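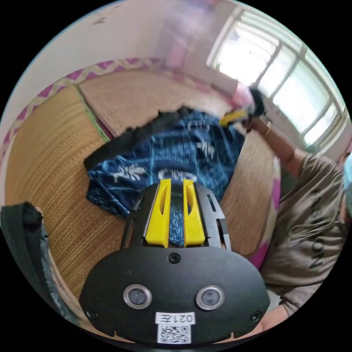
La prenda azul del estampado blanco como de hojas, todavía hecha un gurruño sobre la estera.

Yo doblo en el suelo. Lo digo así, de entrada, porque cada vez que sale el tema en una comida alguien deja el tenedor y me mira como si hubiera confesado que me lavo los dientes en la bañera. ¿En el suelo? ¿La ropa limpia? Pues sí, en el suelo, encima de una estera de paja, y cada año que pasa estoy más convencida.

Durante trece años doblé en la cama, como mi madre y como casi todo el mundo que conozco. La cama tiene un problema gordísimo: es blanda. Apoyas una camiseta, la alisas con la mano y el colchón se hunde y te devuelve la arruga dos dedos más allá. Y luego está lo otro, que a las once de la noche la montaña sigue ahí, tú te quieres acostar, y la montaña acaba en la silla (todos tenemos esa silla, no disimulemos).

La mesa del comedor tampoco me sirve. En mi piso mide 47 centímetros de fondo, que es una mesa para cenar sola y con los codos pegados, y en cuanto estiro una sábana ya se me ha caído medio juego por el otro lado.

La estera, en cambio, es firme y tiene un poquito de agarre. La tela se queda donde la dejas. Además la paja trae sus líneas finitas, que a mí me van de maravilla para poner derecho un dobladillo, y si la estera lleva una costura con ribete, mejor todavía: alineas el costado de la prenda y ya tienes la regla puesta.

Mi amiga Corina Olteanu, que plancha hasta los paños de cocina, me discute esto desde marzo. Dice que las rodillas no perdonan y que ya hablaremos cuando tenga su edad. En lo de las rodillas le doy la razón, para qué voy a mentir, así que uso un cojín y me levanto entre tanda y tanda. En lo demás, ni un paso atrás.

¡Y las prendas estampadas! Con esas sí que se nota. Una camisa con hojas o con letras, arrugada, es un lío donde no distingues el delantero de la espalda, y en la cama me pasaba el rato dándole vueltas en el aire. Sobre la estera la suelto tal cual cae, busco un borde, el que sea, tiro con las dos manos y el dibujo se va abriendo solo. Me da un gusto tonto, lo reconozco.

Una tanda normal me lleva roughly veinte minutos menos de lo que me costaba antes, contando las quejas.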